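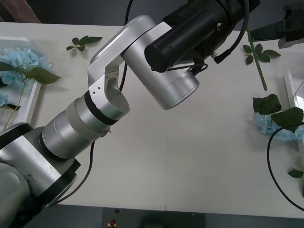 Could the blue be going in the rinse water and have nothing to do with the window at all? came the question over lunch, and I have been chewing on it ever since, so I'd better start the entry there.

September, late afternoon
Entered from the dye bench

It is a fair question. I have been blaming sunlight for everything this year, and the rinse is the one step I never wrote down properly. In the spring we used whatever came out of the tap until it ran clear, and "clear" depends a good deal on who is standing at the sink and how close it is to going-home time. So the first job this week was to go back through the old pages and mark every strip where the rinse was noted. There are fewer than I hoped.

The south window set came down this morning after 1,488 hours up, nights included, which I know is a silly way to keep the tally, but it's how I started and I'd like the numbers to match. The second set, the cotton from Kamberg, has had 1,194. I laid each strip beside its twin from the drawer and looked at them by the north door, where the light is kinder and doesn't flatter anybody.

The reds are better than I expected. The madder has gone a little brown at the folded edge and is otherwise a lovely steady thing. The pale blues are the trouble, as they always are. Our deep indigo strips look almost the same as the day they were hung, and the weak one-dip strips have lost so much that I had to check the pencil marks to be sure I had the right pile!

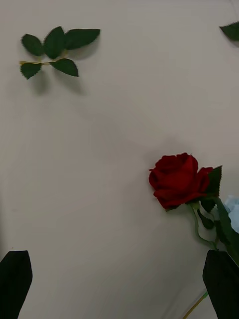

Rose leaves and a red rose, pale ground.

A word on the greens, which I keep forgetting. We get ours by putting yellow over blue, and when one half fades the green slides toward the other. The weld strips have slid toward blue, so the yellow is what's leaving. The ones we did with onion skin have gone a tired sort of khaki that I rather like, though I wouldn't sell it to anyone as green. If somebody has time, please redo the weld with the alum weighed on the good scale. I used the kitchen one and it jumps about.

Back to the rinse. I cut 43 fresh strips from the end of the Husus linen, all scoured together in the big pot, and gave them the same single dip in the small vat. Half have been rinsed in tap water and half in the rain barrel water, with the odd one left over kept dry in the drawer. The tap strips came out a hair brighter, or I think so, and I'd welcome a second pair of eyes before I commit that to ink. The vat was a bit cool by the end – I had the lid off too long, chatting – so the last few may be paler for that reason alone. I have put a knot in the corner of each of those.

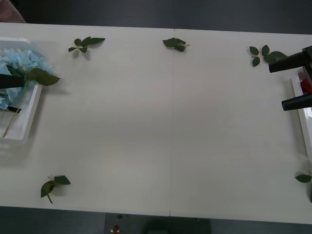

Why not hang a set in the hallway too, someone has written in the margin of the last page, given that most cloth spends its life indoors and well away from a south window? Yes, and thank you to whoever that was. I've put up a rail by the coat hooks. It gets a little morning sun and then nothing much, so I expect to wait until next year before it says anything useful.

The Firmont mordant is nearly gone. I would sooner finish these tests with what's in the jar than change brands halfway, so please leave it alone for now and use the Akolgo tub for anything that isn't going on the chart.

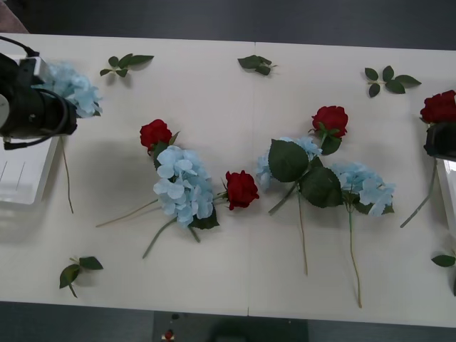
Blue hydrangeas, red roses and sprigs of green on the white tables.

Still to do: label the hallway rail, wash out the small vat, and find the lid for the weld jar. I've given the small vat about 2 more weeks before it needs feeding again. The tap strips go up on the left side of the window and the barrel strips on the right, and I'll swap them over at the halfway point in case one side gets more sun.

Dye bench notebook | Questions to the bench, please, not the front desk | Back to top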